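Sandum Bretside Equipment Loan

Fixed-payment financing for small businesses buying new or used equipment

The Bretside loan pays your seller directly and is repaid in equal monthly payments. It is secured by the equipment you buy. We don't take a lien on your home, your vehicles or your customer accounts.

We finance up to 80 percent of the purchase price, including delivery and sales tax if they appear on the seller's invoice. You pay the rest to the seller before we release our share. The standard term is 26 months. Your rate is fixed on the day you sign and is printed on the first page of the agreement, next to the total you will repay. 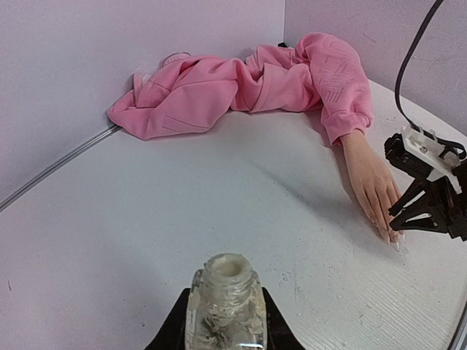 There is one setup fee of 2 percent of the amount financed. You can pay it at signing or have it added to the loan. We charge nothing for early payoff, and interest stops on the day the payoff amount reaches us. Your first payment is due 31 days after we pay the seller, and later payments fall on the same day of each month or the last day of a shorter month.

What you can finance

Most equipment with a maker's name and serial number qualifies, as long as it stays at your business address. Installation and training can't be financed on their own.

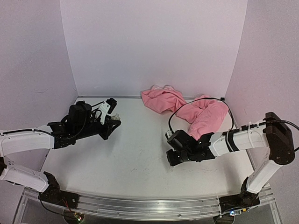

Every loan has an equipment schedule, and each item on it needs its own line. Sets are the part applicants most often get wrong. If you are buying two machines that will work side by side, list them as two items with two serial numbers, and list any attachments separately if the seller prices them separately. Cables and mounts that come in the box don't need a line. If one item is later sold or replaced, a clear schedule lets us release it without rewriting the loan.

Used equipment

Used equipment may be up to ten years old on the day of purchase. Private sales are accepted with a signed bill of sale and proof that the seller owns the item free of other loans.
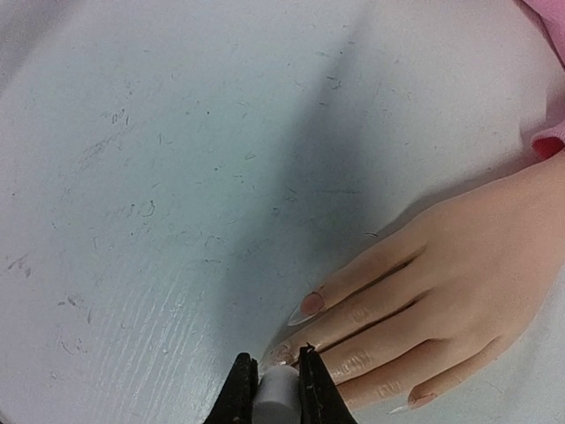

For used items we ask for a short condition report, which you fill out yourself. Write down faults that affect how the item works or what it would sell for. Small gray scuffs and scratches count as surface wear and can be covered in one sentence. Cracks, missing guards and parts that have been swapped out need an entry each. If we have questions about the report, we will call you before making a decision.

How to apply

Applications are made online through Dredow, our customer portal. You will need your business tax ID, your last three bank statements and the seller's quote or invoice. Businesses must have been open for at least one year.

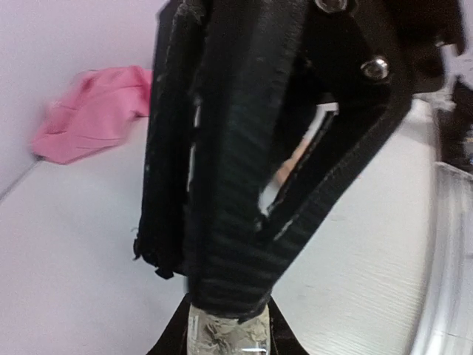 You can save an unfinished application and return to it later. Checking your rate does not affect your credit score. A full credit check is made only after you accept an offer.

Insurance

The equipment must be insured for its full purchase price until the loan is repaid. Send us the certificate before funding. Most existing business policies can be extended to cover a new item.

Questions about a quote or an existing loan go to Kristof De Haan in equipment lending, through the message page in Dredow. Messages received before 3 p.m. are answered the same business day.

All loans are subject to credit approval. Late payments may be reported to credit bureaus.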